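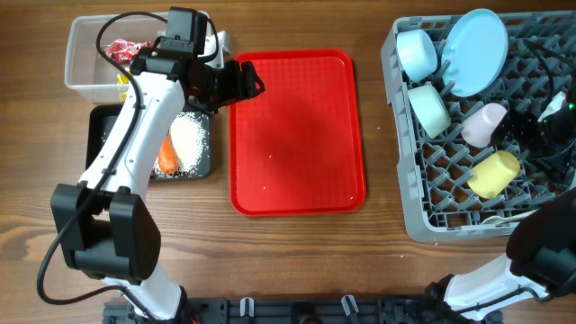
Forums > Arms and Grippers > Faults
Tagged: gripper, dropped part, e-stop
March, posted by mferrand

Left arm lets go of the cup at 71 per cent of travel. Error 6, no e-stop. Firmware is Kondel stock.

aroyer: Cable strain. Check the cable plug at the wrist.

mferrand: Reseated it. Same fault after 5 cycles.

urkby_tech: I disagree with aroyer. Error 6 is undervoltage. Log the supply at 100 Hz.

aroyer: Mine was error 6 too, and it was the plug. Swap the cable first.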